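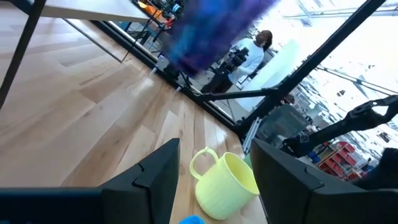

Limescale, part two

The meter on the wall of the utility cupboard read 2382 litres when I fitted the new softener cartridge, and I have written that on a strip of tape next to the valve. The old cartridge came out in October and I ran without one over the winter to see what the water does when left alone.

It furs things. Our supply in Rarklow is classed as very hard. Hardness comes in two kinds. The temporary kind is calcium hydrogen carbonate, which breaks down on heating and leaves chalk on the nearest warm surface. The permanent kind, mostly sulphates, stays dissolved and needs ion exchange to remove. A kettle element only really suffers from the first.

The rate of scaling climbs steeply above 62 degrees, so I turned the cylinder thermostat down to that and no lower. Stored hot water should be kept at 60 or above on account of legionella, and the dial is not accurate enough to sit right on the line.

For descaling I use citric acid, 100 grams to two litres of cool water, left for an hour. Do not boil it. Hot citric acid can form calcium citrate, a white crust which is harder to shift than the scale you started with. Tomos Kemeys wrote in to say vinegar does the same job. It does, slower, and the kitchen smells of it until the next day.

Tea is the other test. Hard water leaves a film on the surface and a brown ring in the cup. Both went after the cartridge was fitted, though the tea tasted flatter to me. Umesh Negi suggests blending 8 parts softened to one part raw. I have not tried it yet.

Next reading when the tape falls off.

Posted 13 July 2025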